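I have a theory that you can tell how somebody's week is going by the top of their dresser, and I will defend it to anybody who comes over. Mine currently has 4 lip balms, a phone charger and a receipt from the garden place in Jekbridge. So, you know, that kind of week.

My friend Tassanee Saithong moved into her place in August and I've been jealous of her dressing table ever since. I used to make fun of furniture like that! Curlicues, white paint, the whole princess business. I grew up with a plain pine thing from Girnden that had almost no surface left by the time I was in high school, it was so buried in hair ties, and I figured a fancy table would only be a fancier place to pile stuff.

But hers has a narrow little shelf under the mirror, and I think that's the trick. There's no room to be a slob (I would find a way, but still). Two small things sitting on it and the mirror gets to do its job, which in my opinion is bringing the window over to the other side of the room. I'd take that over a bigger closet. 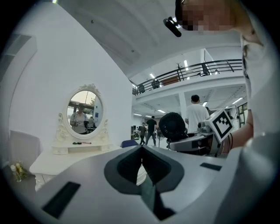
## So what do you do with the rest of it?

Drawers, people. Or a shoebox. I timed myself clearing my dresser last night and it took 30 minutes, most of it spent deciding about perfume I haven't worn since college. I kept the perfume. The receipt went, and so did two of the lip balms.

I'm also done apologizing for liking scrollwork. Yes, it's a pain to dust. Get an old paintbrush, a soft one, and go at it while you're on the phone with your mother.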